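Boletim da oficina de Stesbridge
6 de janeiro de 2019

Célula de desmontagem: o que falhou com a pinça e o que muda a partir de agora

Quem passou pela célula 3 nas últimas semanas reparou que ela esteve mais tempo parada do que a trabalhar. Já temos o relatório fechado e fica aqui um resumo, porque parte das alterações afeta também quem só lá vai abastecer tabuleiros ou trocar caixas.

A célula faz a montagem e desmontagem de computadores de secretária. A torre fica deitada na bancada, sem a tampa lateral, e as peças passam do chassis para o suporte cinzento ao lado, ou fazem o percurso contrário. O processador, o disco, as memórias e as placas de expansão têm cada um o seu lugar no suporte. É um trabalho de tolerâncias pequenas e foi exatamente aí que o problema apareceu.
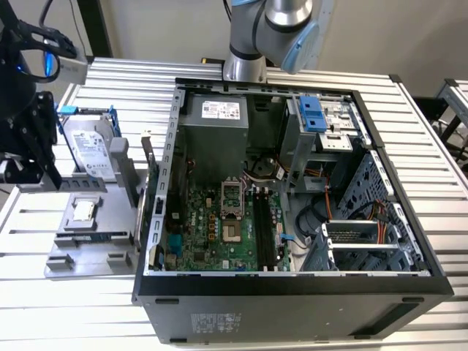

Torre aberta na bancada, com o disco e o processador no suporte do lado esquerdo.

A falha

Durante uma sequência de inserção de memória, o braço desceu com o módulo ligeiramente rodado em relação à ranhura. O contacto devia ter sido detetado pelo limite de força e o movimento interrompido. O limite estava ativo, mas com o valor errado, e o braço continuou a empurrar até a paragem de proteção do próprio controlador atuar. O módulo partiu-se junto aos contactos. A ranhura ficou com um dos fechos danificado e essa placa-mãe foi retirada de serviço.

Não houve ninguém ferido nem ninguém dentro da zona da célula no momento. O operador estava na consola, carregou na paragem de emergência logo a seguir e fez bem, mesmo com o braço já imobilizado. Pedimos que todos façam o mesmo numa situação parecida.

A ocorrência foi registada como dano material, sem lesão. Apesar disso, a Omolara Ogundipe, que coordena a segurança das células, pediu que fosse tratada com o mesmo procedimento de um incidente com pessoas. A justificação dela é simples: a força que partiu o módulo foi aplicada sem que o sistema desse qualquer aviso, e o valor errado estava carregado para todos os movimentos, incluindo os de aproximação ao suporte, onde há mãos várias vezes por turno.

O que encontrámos

A investigação demorou mais do que o previsto, em parte por termos começado pelo sítio errado. A primeira suspeita recaiu sobre a pinça. Os dedos foram substituídos em agosto, quando passámos às peças da Mellix, e havia a ideia de que um deles tinha folga. Desmontámos o conjunto, medimos e voltámos a montar. A folga existia e estava dentro do admissível. Apertámos os parafusos das articulações ao binário indicado e repetimos a inserção com uma placa de sucata. O desvio manteve-se. 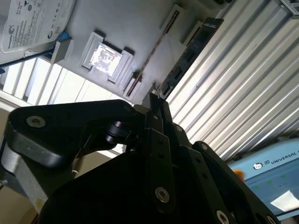 O passo seguinte foi verificar a calibração entre a câmara do pulso e a ponta dos dedos. Essa sim estava desatualizada. Depois da troca dos dedos foi feita uma calibração nova, mas o ficheiro ficou guardado na pasta de testes e a célula continuou a arrancar com o antigo. Nas peças grandes a diferença não se notava. No disco, por exemplo, o suporte de plástico perdoa bastante. Na memória não há margem, e o módulo chegava à ranhura torto o suficiente para encostar na borda.

Isto explica o desalinhamento, mas não explica a força. Para essa parte foi preciso ir ao histórico de configurações do Porkon, o programa que gere as sequências. O limite de força para inserções está definido em 10. Na última atualização, o campo passou a aceitar outra unidade e o valor carregado na célula era 1000. O programa aceitou-o sem mensagem de erro e o controlador limitou-se a usar o máximo que lhe é permitido. Na prática, a única proteção que restava era a do braço.

Foram, portanto, duas falhas independentes, e qualquer uma delas sozinha teria provavelmente passado despercebida durante mais tempo. Com o limite correto, o módulo torto teria causado uma paragem e um registo na consola. Com a calibração correta, o limite errado não teria sido posto à prova nesse dia.

Revimos também os registos das sequências anteriores. Há 6 inserções com forças acima do normal, todas de memória, que terminaram sem alarme. As placas correspondentes foram separadas e estão a ser inspecionadas. Se alguém tiver levado material da prateleira da célula 3 para outra bancada, pedimos que o devolva ou que comunique o número da etiqueta.

O que já foi feito

O ficheiro de calibração foi substituído e a pasta de testes deixou de estar acessível no arranque. O limite de força foi corrigido em todas as células, e não apenas na 3. A Onyeka, que nos fornece a manutenção do programa, entregou uma correção que recusa valores fora do intervalo e mostra o limite ativo no ecrã inicial da sequência. Já está instalada.

Voltámos a trabalhar em velocidade reduzida, com placas de sucata, antes de passar a material bom. As sequências de memória só correm com um operador na consola até indicação em contrário.
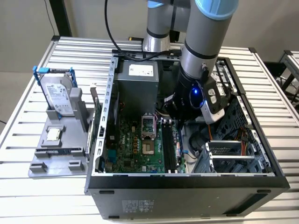 O que muda para quem usa a célula

Depois de qualquer intervenção na pinça, incluindo a simples troca de dedos, a célula fica bloqueada até haver calibração nova assinada por duas pessoas. Quem faz a calibração não pode ser quem a confirma.

No início de cada turno corre-se o teste de contacto contra o bloco de referência. Demora pouco e o resultado fica escrito na folha presa à consola. Se a célula não parar no bloco, não se repete o teste: desliga-se, coloca-se a etiqueta vermelha e chama-se a manutenção.

O abastecimento do suporte faz-se sempre com o braço na posição de repouso e a célula em pausa de segurança. Sabemos que havia o hábito de acertar o disco ou endireitar uma placa entre dois movimentos, com a sequência apenas suspensa no ecrã. Isso deixa de ser permitido. A suspensão no ecrã não corta o movimento e não conta como pausa de segurança.

Os cabos soltos dentro do chassis devem ser afastados do percurso da pinça antes do arranque. Não tiveram influência neste caso, mas durante a revisão encontrámos duas sequências interrompidas por um cabo preso e nenhuma tinha sido comunicada.

Ainda em aberto

Falta decidir se instalamos um sensor de força adicional no pulso ou se ficamos com a leitura do braço. Pedimos preço e aguardamos resposta. Falta também rever a formação da consola, que ainda mostra os ecrãs da versão anterior do Porkon.

O relatório completo está no armário da sala de controlo, com os registos de força em anexo. Dúvidas e situações semelhantes noutras células devem ser comunicadas diretamente à Omolara, mesmo que a sequência tenha chegado ao fim sem alarme.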